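Cell maintenance > Arms and grippers
Thread: Gripper cable routing on the table cell, Kititeo bench

kestrel_bench
Posted Thu 29 May
We run a single arm on a white tabletop, fitted by Fluvico in April. The gripper dropped its connection 9 times last week. Always a comms fault, never a motor fault, and it clears on restart. I have reseated the plug at both ends. Anyone had this?

oddsocket
Which poses does it fail in? If it is only when the wrist turns a long way, I'd say cable before connector.

kestrel_bench
Mostly reaching to the far edge. Twice near home position.

mwk_tech
We had the same at Mwakalinga. The cable was too short between the last clip and the gripper, so every wrist turn pulled on the plug. We let out more slack and had no faults after that.

tallow22
I disagree with adding slack. Loose cable catches on things. Clip it to the arm at each joint and leave just enough to cover the full wrist turn. Ours at Nerirbridge has run 7 months like that.

mwk_tech
Fine if your wrist stays within half a turn. Ours doesn't, and tight clips broke two cables inside the jacket. You can't see that sort of break from outside.

oddsocket
Can you post a view from above with the arm over the table?

kestrel_bench
Current routing:
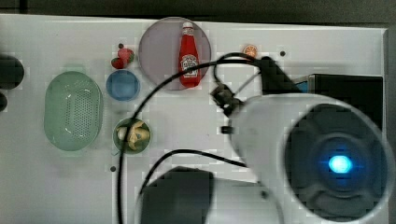 Overhead view, cable to gripper crossing the plate and the ketchup bottle

tallow22
That is what I meant. The long one goes right over the bottle. I would bring it up along the arm and keep it off the work area altogether.

mwk_tech
Agreed on that one, it wants moving. I would still leave a proper loop at the wrist. The lower one, going towards the underside of the wrist housing, I'd check for rubbing before doing anything with it.

oddsocket
Blue light is on at the wrist. Does it change when the fault comes up?

kestrel_bench
Not that I have noticed. I'll watch for it.

oddsocket
Swap the gripper cable first if you have a spare. Otherwise you could re-route a bad cable and learn nothing.

kestrel_bench
I have 2 spares. Plan is a new cable on the old route for a day, then clips along the arm with a loop at the wrist. Will post the fault count after each.

tallow22
Use hook and loop straps while you try it out. Zip ties done up hard will pinch the jacket.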